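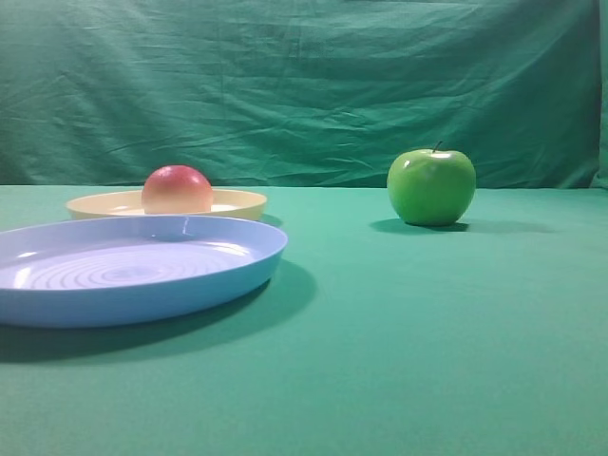

Census tract estimates vs. the school counts, who do you trust?

Forum: Population, Housing & Local Data
Started by tractwalker, February 15, 2018

tractwalker
OK so I finally sat down with the new five-year estimates for our county and I have not had this much fun with a spreadsheet in ages. The headline everybody repeats here is that the valley is emptying out. Young people leave, the old mill towns shrink, end of story. But if you go down to tract level it's so much more interesting than that! The two tracts on either side of the rail line are going in opposite directions. East side lost 288 residents since the last release. West side gained 400. Same town, same schools, same water bill.

I'd love to hear from anyone who has done this for their own place. What did you find? And how much do you trust the small numbers?

gridsquare_deb
Love this. Quick question before I get too excited with you, what are the margins of error on those two? At tract level they can swallow the whole change. My own tract has a margin bigger than its under-five population, which is a strange thing to look at when you can hear the kids outside.

tractwalker
Yes, fair. West side margin is pretty wide. East side is a bit better, and that loss is still bigger than the margin. I'd put money on east. West I'd call likely.

old_plat_book
I'd call it nothing. Sorry. You can't compare overlapping five-year periods and call the difference growth. Four of the five years are the same survey responses. You're comparing one year with another year and the rest is along for the ride.

tractwalker
I'm not using overlapping ones! I went back to the last set that shares no years with this one. Should have said so in the first post.

old_plat_book
Then that's better. I still wouldn't say "gained 400" without the margin printed next to it every single time. People screenshot these things and bring them to zoning meetings.

Pacheco_A
Adalberto Pacheco here, I did the enrollment projections for a small district for a good many years, now retired and still nosy. Try kindergarten counts. They come out every October, it's a real headcount with real children in it, and you can follow one class up through the grades. If a class of 90 in kindergarten is bigger by third grade, families are moving in. If it shrinks, they're going. You can see a new apartment building show up in the second grade before the Census has any idea it exists. I still get a kick out of that.

It won't tell you a thing about people without kids, of course.

gridsquare_deb
That last line is the big one for me though. Half the growth in my town is people over 60 moving into the condos by the old Drasteto works. School counts would say we're dying. The line at the pharmacy says otherwise.

Pacheco_A
Sure, and that's why I used births, enrollment and certificates of occupancy together. Any one of them alone will fool you.

old_plat_book
Certificates of occupancy I can get behind. Somebody signed it on a date.

northbranch
Did somebody say Drasteto? I grew up three streets over. The two big blocks on Dal Bello Avenue were listed as vacant in the county parcel file long after people had moved in. I know because my cousin was living in one. So watch out for vacancy figures, whoever is publishing them.

Has anyone tried Flelex? It's a little mapping program, my library has it on the public computers. You load the tracts, then you drag the years back and forth and watch the colors change. I lost an entire afternoon to it.

tractwalker
Haven't tried it and now I really want to. Does it show the margins?

northbranch
There's a hatching option for tracts where the change is inside the margin. Turn it on and most of our county goes stripey, ha.

old_plat_book
Good. That's the map I would print.

tractwalker
See, I half disagree. Stripes don't mean nothing happened, they mean this survey can't tell you on its own. If the estimate, the third grade and the occupancy certificates all lean the same way I think I'm allowed to be a little excited about it.

old_plat_book
Allowed, yes. At a zoning meeting, no.

gridsquare_deb
You two should run for something.

Pacheco_A
tractwalker, which school does your west side feed into? If it's Billetti Elementary I might still have the older grade-by-grade sheets in a box, 20 years of them. All on paper, I'm afraid.

tractwalker
It IS Billetti. Please look! I will type in every page myself. Sending you a message now.

northbranch
Post them when you're done, I want to see the year the shoe plant closed.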